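Nalcombe Boards > Home & Kitchen > Small Spaces
Topic: snack table in the craft room, what stays and what goes?

tejada_sev
Posted 3/14/21
Hi all, Severino Tejada again, the guy with the Arrieta shelving saga. New project! I want one light wood table to work as a tea and toast spot so I quit walking downstairs every time I'm hungry. I bought the table at Gristitz, paid 80 bucks, and my wife says it already has too much stuff on it. I say it has personality. Be nice.

oatmilk_821
Ooh, I love a snack table. What's on it besides the toaster? And is there an outlet close by or are you running a cord across the floor? (please say no)

tejada_sev
Outlet is right behind it, no cords on the floor, I promise. Regulars are the toaster, the green teapot and a towel for wiping up. Plus whatever I'm drinking. Pics coming, hang on, the uploader hates me.

marjoram
Take your time, mine ate 3 posts last week.

tejada_sev
OK got them to load!
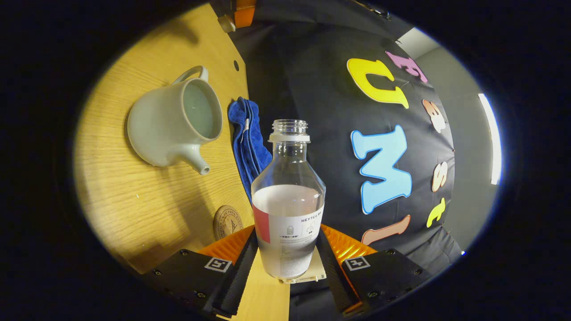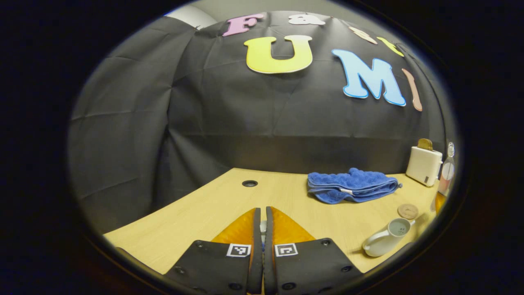 oatmilk_821
Wait, is that HEYTEA in a glass bottle?? Jealous. Wash that bottle out when you're done and keep it, they make great bud vases. Or cold brew, if you can find a cap that fits.

dernix_fan
I'm with your wife, sorry. The teapot is pretty but an open pot of water on the same table as a toaster makes me nervous. One bump with your elbow and you're mopping. I'd put it on a tray, or on a different table altogether.

marjoram
Oh come on, people keep kettles next to toasters in every kitchen in America. Just don't park it right up against the thing. That pale green glaze is gorgeous and I'd want it out where I could look at it all day!

dernix_fan
A kettle has a lid though. And most kitchens have tile behind them. Which brings me to the dark fabric - how far is it from the toaster? I can't tell from the pic and I wouldn't want cloth anywhere close to the slots. Same goes for the blue towel, keep it well over on the other side.

tejada_sev
Fair point about the fabric. I can pull the table forward 12 inches pretty easily. The towel I'm keeping, that waffle kind grabs crumbs like nothing else and I always have it folded up on there. I could hang it on a hook on the table leg, I guess?

oatmilk_821
Hook, yes! Also you've got that round cable hole in the tabletop, so use it. Drop the toaster cord through there and the back edge stays clear. Unplug when you're done eating, obviously.

marjoram
Would a toaster plug even fit through? The one on my desk is tiny and I had to give up on everything except my phone charger.

tejada_sev
Haven't tried. Going up to measure after dinner. If it doesn't fit I'll leave the cord out the back like it is now.

dernix_fan
Measure the plug too, the fat ones are wider than you'd think. And get a tray for the teapot please, I'll sleep better.

tejada_sev
Fine, fine, tray is on the list. My wife read this whole thread over my shoulder and would like it noted that she agrees with dernix_fan.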